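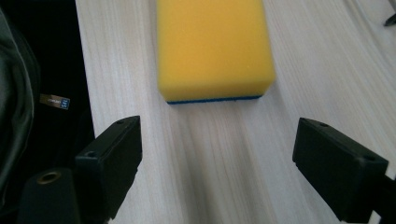
Yellow foam, a thin blue scouring layer underneath, pale grain all round – we love how cheerful it looks.

Kitchen > Washing-up > Gallery

Sponges at the Fustotstead kitchen

Welcome to the small corner of the Drurside pages given over to washing-up. We get through 100 sponges between November and Easter, and every one starts out at the sink, moves down to the hob after 7 days and finishes its life on the bins and the back step. The yellow sort are our favourites by miles (they fit the hand so nicely, and the blue side shifts burnt porridge like a dream). Wring them out, stand them on end, and keep them well away from the butter dish!

More from the pantry shelves soon – jars next.

Contact | © Drurside Kitchens | Back to top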